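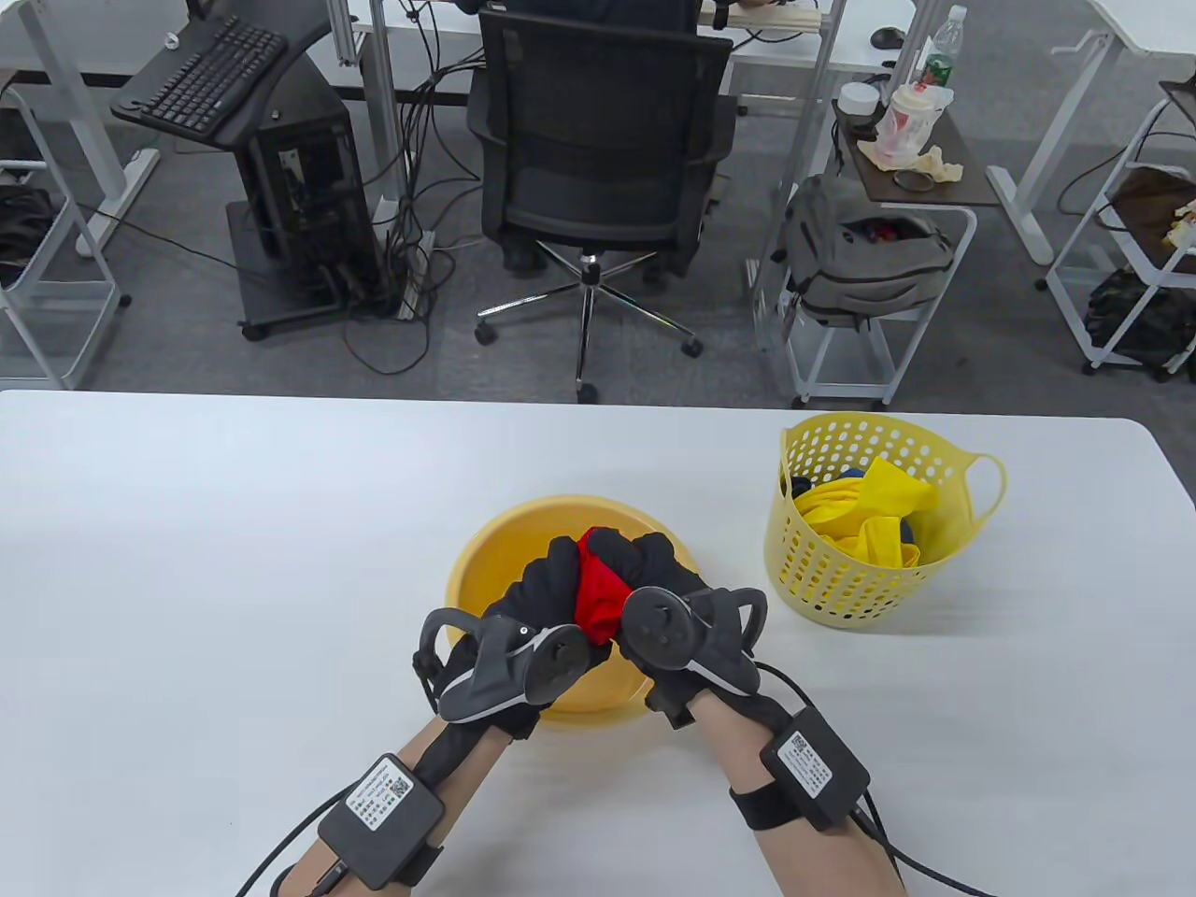 ASSTEAD, January

Meltell Wrist Kit, gloves and straps for hand tracking

I built the first pair of these on my kitchen counter because I wanted to teach a robot to do laundry and I was sick of taping things to my arms. Two years of tinkering at our shared workshop later, it's a kit you can buy!

You get a pair of black fabric gloves, straps that hold a tracker on the back of each hand, and a forearm mount for each electronics module. The trackers and modules are not in the box (sorry, I'd have to triple the price). The kit is $68 and weighs 200 grams, which I could barely feel after an afternoon of wringing out cloths over a basin.

Wringing is what I tune everything against. Both hands squeeze in close and the trackers end up nearly face to face, so any slop in the strap shows up right away. My old straps slid toward the knuckles every time I twisted. The new ones have a wider band and a grippy lining, and Anum Soomro talked me into a second stitch line that I'd been too lazy to add.
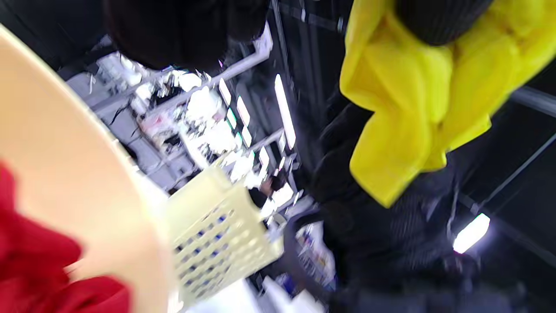
Gripper camera on the move, with the basket, a red cloth and something very yellow.

The kit also gets along with a gripper camera if you're recording both ways. We have 3,000 clips of cloth handling on the workshop drive now, a mix of glove and gripper, and I still like the glove ones better for anything that needs two hands. Blurry gripper clips I keep in their own folder, and Charoen Panyasiri sorts them when he's in the mood.

Cables are the weak spot. Run them down the outside of the forearm and off the near edge of the table, and leave more slack than you think. I've yanked a connector out mid-twist more than once and said some words.
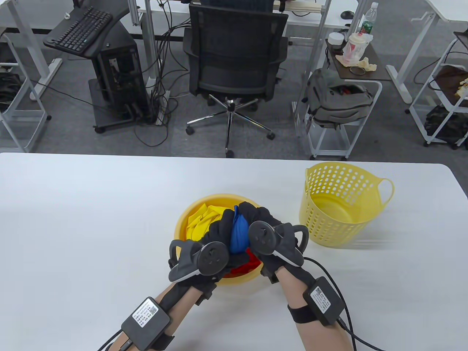
Page last changed: January, 4:10 p.m.

Sizes are medium and large. A small is coming once Ourania Dimitriou finishes the pattern. The gloves come off the straps and can go in the wash on cold, but hang them to dry, please, the dryer ruined my favorite pair. Spare straps are sold in pairs. If yours creak when you make a fist, loosen the inner buckle one notch and write to me if that doesn't fix it.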